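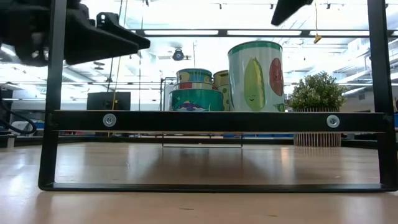
Lagerfähigkeit von Konserven: Was das Datum auf der Dose aussagt

In der Juli-Ausgabe hatten wir nach Themenwünschen für die Rubrik Vorratshaltung gefragt. Am häufigsten genannt wurde das Mindesthaltbarkeitsdatum bei Dosenware. Annick Cordier hat die wesentlichen Punkte zusammengestellt.

Das Mindesthaltbarkeitsdatum ist kein Verfallsdatum. Der Hersteller sichert damit zu, dass das ungeöffnete Produkt bei sachgerechter Lagerung bis zu diesem Tag seine spezifischen Eigenschaften behält, also Geschmack, Farbe, Konsistenz und Nährwert. Vollkonserven werden nach dem Verschließen sterilisiert und benötigen keine Kühlung. Halbkonserven, etwa manche Fischerzeugnisse, sind nur schonend erhitzt oder chemisch konserviert und gehören in den Kühlschrank. Beide Gruppen werden im Haushalt häufig verwechselt.
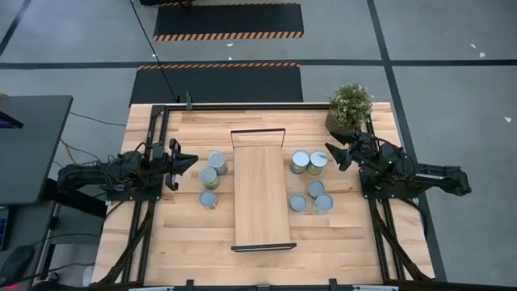
Dosen auf einer Tischplatte aus hellem Holz.

Für die Lagerung gilt: trocken, dunkel, möglichst gleichmäßig temperiert. Feuchtigkeit führt zu Rost an Falz und Deckelrand, Temperaturwechsel zu Kondenswasser. Kleine Dellen im Mantel sind in der Regel unkritisch, Dellen am Falz oder an der Längsnaht dagegen nicht. Gewölbte Deckel (Bombagen) weisen auf Gasbildung hin – solche Dosen werden ungeöffnet entsorgt und keinesfalls probiert.

Jonalyn Javier betreut das Vorratslager in Fosness, dessen Kellerräume von 1922 stammen. Der Bestand umfasst dort 3000 Dosen auf 33 Regalböden. Eingelagert wird nach dem Prinzip »first in, first out«: Neue Ware kommt nach hinten, ältere rückt nach vorn.
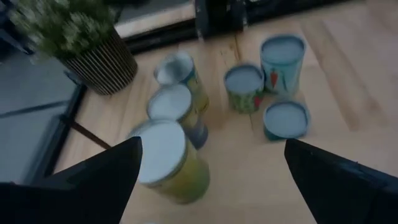
Das Verfahren lässt sich ohne Aufwand auf den Privathaushalt übertragen. Es genügt, Monat und Jahr mit wasserfestem Stift auf den Deckel zu schreiben. Aufgesteckte Kunststoffdeckel dienen nur dem Staub- und Stapelschutz und ersetzen keinen dichten Verschluss. Reste aus geöffneten Dosen sind in Glas oder Kunststoff umzufüllen und gekühlt innerhalb von zwei Tagen zu verbrauchen.

Eine Vorlage für die Bestandsliste liegt in der Geschäftsstelle Kerslake aus. Rückfragen zur Lagerung in Fosness bitte direkt an Jonalyn Javier.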